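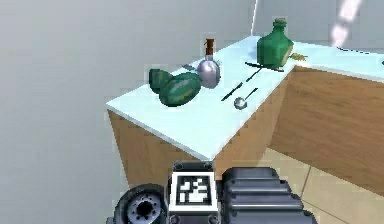
Junix 6 Adds Contact-Aware Grasp Planning for Cluttered Countertops

We use cookies to remember your settings. Accept | Manage

SKUSDEN, June 20, 2018. Dendgate today released Junix 6, the new version of its motion and grasp planning software for single-arm manipulators. The release adds a planner for objects that lie close together or touch, and a simulated kitchen set for testing it.

Scenes in the kitchen set are rendered with the arm's own hardware in view. A typical counter holds two green gourds lying against each other, a silver flask with a stopper, a green glass bottle, and thin items such as a knife and a spoon. Reflective metal, glass, and flat dark utensils are common causes of missed detections, and the set weights them accordingly.

Junix 6 masks the robot's own links before segmentation, then ranks grasps by clearance to neighboring objects. The planner returns up to 15 candidates per object. Median planning time on Dendgate's internal benchmark of 1537 simulated scenes was roughly 200 milliseconds.

Scene files load in Tierney, the company's viewer, which now shows rejected grasps along with the constraint that ruled each one out. Configuration files from Junix 5 must be converted with the supplied script. Support for Junix 4 ended in April.

Junix 6 is available now to current license holders.

Last updated: release day

Contact Dendgate | © 2018 Dendgate | Back to top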